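# Stistden: teaching a gripper about trousers

Group report, 3/21/19. Cadi Sayce, Tài Vũ, Lợi Lại, Sreekumar Pai 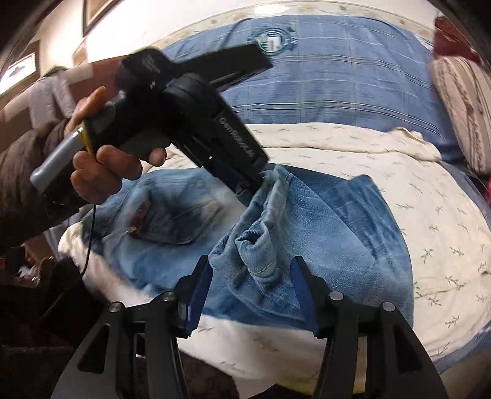
Our first proposal said we would automate the household. Ms Frerichs wrote "all of it?" in the margin, and by the second draft we had settled for jeans.

The idea is simple enough. A person does a job with one hand while the other works a hand-held gripper, and the recordings go to Tài, who turns them into something the arm in the lab can learn from. We named the project Stistden after losing a vote to ourselves.

**What we recorded**

By the end of March we want over 1,348 usable clips. So far we have 38 of folding, which Sreekumar calls a strong start and Tài calls 38.

**What went wrong**

Denim is a poor first choice. It bunches, it holds whatever shape you least want, and a pair of jeans on a quilt slides about in a way that a pair on the lab bench does not. Cadi had argued for tea towels from the beginning and has been fairly good about it.

Working two-handed is also harder than we wrote in the plan. Whichever hand you are thinking about, the other one stops. Lợi got the knack first and then couldn't explain it, so the "Technique" section of our handbook is still a heading.

Labelling took longer than filming. We could not agree where a fold begins, and spent most of a club meeting on it. We now mark the start when the pads close on the cloth. Two of us still think this is wrong.

**Next**

- Tea towels (see above)
- Agree on what counts as a failed grasp
- Move the labels out of Lợi's spreadsheet before it reaches row 2,774 and falls over again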